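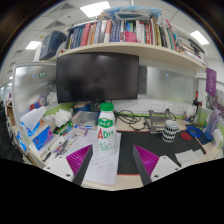 Trikell hand-held gripper kit, reviewed after a month of desk clutter

By Tomás Duggan

Price paid: $174 plus shipping
Build time: two evenings claimed, five evenings taken
Verdict: good fingers, terrible manual

I wanted a robot arm. What I could afford was the bit on the end of a robot arm, in a version you hold yourself, which makes me the arm. I have had worse jobs.

The Trikell kit is a two-finger gripper on a handle with a trigger. You print some of it, bolt the rest together, stick a camera on top and go around picking things up so that a real arm might one day copy you. The real arm in question belongs to our shared workshop and is currently in a state of partial assembly that Darragh Ó Dubhghaill describes as "nearly". He has described it as "nearly" since November.

What you get

The box holds two finger spines in dark grey, two ridged pads in a magenta I'd call confident, a linear rail, a bag of screws and a trigger spring. The finger bases are white plastic and you print those yourself from the supplied files, along with the handle and the camera mount. The first base took me three goes. The files assume a printer that has been levelled recently by someone who cares.

Weight with the camera fitted came to 714 grams on the kitchen scale. That sounds like nothing, and for the first ten minutes it is nothing. After an hour your forearm will want a word.

Building it

The manual is four pages and one of them is a warranty. Step six says to "fit fingers as usual", and I would love to meet the person for whom this is usual. The drawing shows the fingers from behind only, so I had both pads on upside down and spent an evening wondering why a marker pen kept squirting out like a bar of soap. The ridges run on a diagonal and the two pads mirror each other. Check that before you glue anything. I glued first.

The screws are small and dark, and our workshop floor is also dark. Order spares. Philomena Gilmartin lent me a magnetic dish, then took it back when she saw what I was putting in it.

Everything else went together well. The rail slides cleanly with no grease, and the spring has a decent firm pull without feeling like gym equipment. There is a bit of play at the left finger, which I fixed with a washer and a bad attitude.

Using it on an ordinary desk

Most of the promo clips for this sort of thing show coloured blocks on a bare bench. My desk has never been a bare bench. Mine comes with a bottle standing on a sheet of handwritten notes, a chevron mug on the mat, a tissue box, papers everywhere and a snarl of black cables heading off to the power sockets. If the gripper could cope with that, I reasoned, it could cope with anything short of the workshop fridge.

Plastic bottles are what it does best. Come in level, one finger either side, squeeze, and the pads bend enough to wrap a bit of the curve. A bottle with a good chunky screw cap is also easy to grab by the cap, although you will look like a claw machine doing it.

Mugs are fine by the body and hopeless by the handle. Single sheets of paper are a disaster. You can pinch one if a corner is already lifted, and otherwise you just herd it across the mat. Tissues, on the other hand, come out of the box beautifully, one at a time, and I have never been so well prepared for a cold.

The cables deserve their own complaint. The finger tips are just fat enough to hook under a loose lead on the way past, and I dragged a keyboard off its perch twice before I learned to come in from above.

Logging and the camera

The logging software is free and looks it. It records trigger position and video together, and it saves each pick as its own file with a name only a parser could love. I have 1418 recordings so far. The target Ailbhe Buckley set us for training is 2000, a number I believe she chose for its roundness.

Two things to know before you start. The app drops the trigger reading if your laptop goes to sleep, with no warning at all, and I lost an entire afternoon of mugs that way. And the camera mount wants a dab of thread lock. Mine drooped a degree or so a day until the view was mostly handle.

Wear

The pads have held up. One has a nick from a pair of scissors (my fault). The printed bases are the weak spot, and I cracked one at a screw hole by overtightening. Print them with thicker walls than the files suggest. Spare pads come in a two-pack, magenta only. I asked.

Compared with the Zodinach

Jhair Paucar has the Zodinach, which costs more, arrives assembled and has a proper handle with rubber on it. It is nicer to hold and its software remembers that laptops sleep. Its fingers are stiffer, though, and on round things they slip more than mine do. We swapped for an evening and he was slow to give mine back, until his wrist got tired.

Should you buy it?

If you have a printer and some patience, yes. If you need to pick up paper, use your hand. I'd knock off a star for the manual and half a star for the app, and give the half back for the spring. Three and a half or four out of five, depending on whether you ask me before or after the forearm goes.

The workshop arm, meanwhile, is nearly.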